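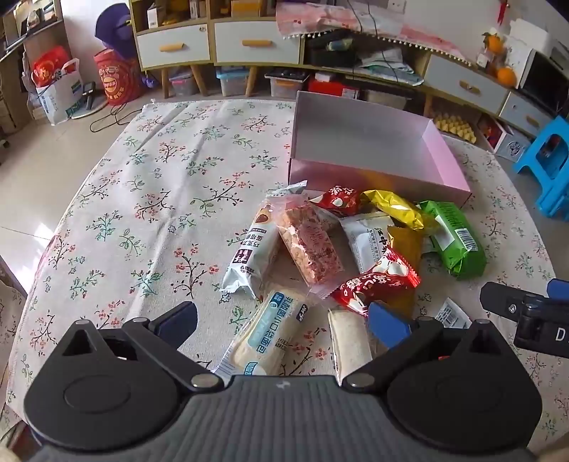
Slide 1. Snack packing with the hand-held grippers.

Okay, hi everyone, thanks for coming out on a weekend! (Wait for the back row to sit down. Check the mic.) So this is the talk about the Lurham open day, Sat 4 May, and I'm going to keep it short so you get time at the table yourselves.

Start with the task. Snacks go from the tablecloth into the pink box. It sounds like nothing, I know, and then you pick up a gripper and try to grab a shiny wrapper with two blue pads and you find out how much your thumb normally does for you. Bread is the one I'd warn people about. It's soft, it's in clear wrapping, and if you squeeze like you mean it you get a flat bread.

Say the numbers here: 829 recorded tries since November, 424 of them from visitors. (Pause, people like that one.) We call the whole set Cikurlow. The training runs on the Strand machines, and please don't ask me about the Strand machines, ask the Hidodetti table by the door.

Next slide. Packets in the box.
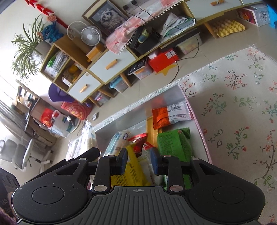
Do visitors need any experience to try it?
None at all, and kids pick it up faster than I did. You get up to 3 minutes of practice before we record anything.

Okay, what I want people to take from this part: go slow on the approach, close late. Everybody closes early. I still close early! Foil packets are slippery, so come at them across the short side and let the pads meet the wrapper flat.

If there's time, tell the story about my first session (58 tries, most of them bad, and I kept every one, because the bad ones are useful too).

Then hand out the sign-up sheet. Left side of the room goes first. Remind them to put their bags under the chairs.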